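Moving a hand fitting job to a robot cell: how we set up the work and the roster at Vorkville

Last revised November. Written by Larasati Hidayat, process lead, Cinumcombe site, with corrections from the Vorkville day crew.

Scope

These steps cover moving one manual task, holding and placing thin curved parts, from a bench crew to a two-finger gripper cell. They assume the cell has been bought and the guarding signed off. They do not cover wiring, safety circuits or the Yeoh controller, which has its own manual. Most of the page deals with the people side, where our first attempt at Cinumcombe went wrong.

Before you start

You will need the current work instruction for the task, the last three months of rework tags, the roster, and two people who do the job now. Pick one fast worker and one who gets the awkward parts. They are often different people and they will disagree about the method. Write both versions down.

Step 1. Record the job as it is done

Stand at the bench for a full shift. Note each time a hand touches the part, turns it, or puts it down and picks it up again. Work instructions leave most of this out. At Vorkville the written method had five actions and the bench had 17, including flexing the part slightly to feel for a bad edge. That check was on no drawing. If it is not moved somewhere else it is lost when the hands go.

Step 2. Sort the actions

Mark each action as cell, person or either. Anything that depends on feel goes to a person until you have a measurement that replaces it. Anything that is the same every time and hurts someone's wrist goes to the cell first. Leave "either" alone for now. The crew will have a view once the cell has been running for a while.

Step 3. Settle the roster before the trial

Do this in writing. State who runs the cell on each shift, what grade that role is paid at, and where the remaining bench staff will work. At Cinumcombe we ran the trial first and talked about jobs afterwards, and lost two experienced fitters who took the silence as an answer. At Vorkville the letter went out 30 days ahead. Nobody was thrilled with it, but they stayed.

Two bench positions became one cell operator and one inspection position. The inspection position carries the edge check from Step 1.

Step 4. Rehearse in simulation

Build the task in Zutia, or whatever package your integrator supports, and have the future operators drive it. Do not leave this to the engineers. Give each operator at least 14 sessions of half an hour, spread over several weeks. Start with approach and retreat only, then add closing on the part.

Set the viewpoint close to the fingertips. A wide view is easier to follow but hides the gap between finger and part, and that gap is what the operator has to judge. Check that the lighting in the model has a dark side as well as a bright one. Black fingers are easy to read against pale timber and hard to read against a dark background, and operators should meet that in rehearsal. 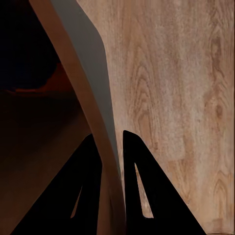
Keep a log of every session with three columns: what was attempted, what stopped it, and who noticed. The third column is there to show which operators are reading the approach early. It must not be used for performance review, and we had to put that in writing too.

Step 5. Run side by side

Keep the bench open while the cell runs. We used a batch of about 2000 parts, split between the two, with the same inspector on both. Compare rework tags by fault type. A single overall rate will hide a fault that has moved from one category to another.

Expect the bench to be faster for the first stretch. Do not put the two rates on a shared display.

Step 6. Hand over

Close the bench only when the operators, the inspector and the shift supervisor have all signed the tag comparison. Keep one set of hand tools and the original work instruction in a labelled drawer at the cell. Every operator fits a short run by hand once a month. The skill fades quickly otherwise, and the cell does go down.

Common problems

Operators stop calling faults. Usually the stop button has been treated as a black mark. Check how supervisors are recording stops.

Inspector falls behind. The cell does not slow down late in the shift the way a bench does - set the buffer limit so that it waits.

Nobody owns the program. Name one operator per shift who can change approach speed and grip position, and pay them for it.

Changes to this page go through the Cinumcombe process office.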